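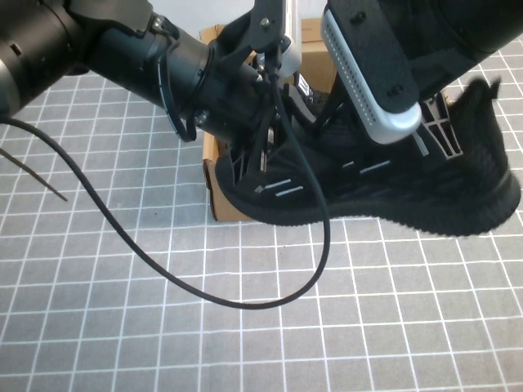
Soft pads or ribbed fingers for shoes? (and a cable question)

Print this thread | E-mail to a friend

grullodwood_bench
Evening all. I've been putting off writing this up, but it's December and the workshop is too cold for anything except typing, so get yourselves a tea. I've got 2 grippers on trial, the Trodora one and an older Greller, and I've been giving them both the same job, which is picking up a trainer and getting it into a cardboard box. Black knit upper, thick wavy sole, nothing fancy. I thought shoes would be a nice gentle step up from blocks -- they are not! The knit gives wherever you squeeze it, the sole doesn't give at all, and the two ends want to go in different directions.

So far I've done 29 goes with each. The Trodora dropped it 6 times, the Greller rather more, though I'll admit I had the Greller closing too fast for the first evening and didn't want to start the count again. My feeling is that you want to go for the middle and heel and leave the toe well alone. Has anyone else tried footwear?

tin_kettle
Lovely write-up, thank you. Can I be a nuisance and ask about that cable, though? It comes out by the wrist and hangs in a great big loop underneath the shoe. I'd be worried about it catching on the box flaps on the way over. Mine went round a mug handle once and I was sweeping up for ages.

grullodwood_bench
Fair point, and you're not the first to tell me off. I've left it slack so the wrist can turn right over without tugging. I'll try a couple of hook-and-loop straps further up the arm and see how much I can take in.

mapleandmoss
I'm going to disagree about the heel, I'm afraid, in a friendly way. Every soft shoe I've tried has folded at the heel the moment the fingers closed, and then it swings about like a wet sock. I go over the laces from the top and let the sole hang level. Slower, I grant you, but I was doing it with a Lâm controller that lets you set the squeeze very finely, and that may be half the story.

grullodwood_bench
That's interesting, as mine has no such setting, just a slider from 1 to 1,000 and a good deal of hope. I'll try it your way at the weekend and start the Greller's count afresh while I'm at it, which I suppose is only decent.

oldsolder
You're comparing two grippers at two speeds, so I wouldn't buy either on those numbers yet. Nice grid on the mat, by the way. Do you line the shoe up with the squares each time, or just plonk it down?

grullodwood_bench
Plonk, mostly. I take the hint.

Reader comments

fennel_tea: Came here looking for help with a gripper for slippers and stayed for the whole thread. Please do post the second lot of results!

bobbinbox: Agree with mapleandmoss about going in over the top, but only for lace-ups. Slip-ons are a different animal.

Print | E-mail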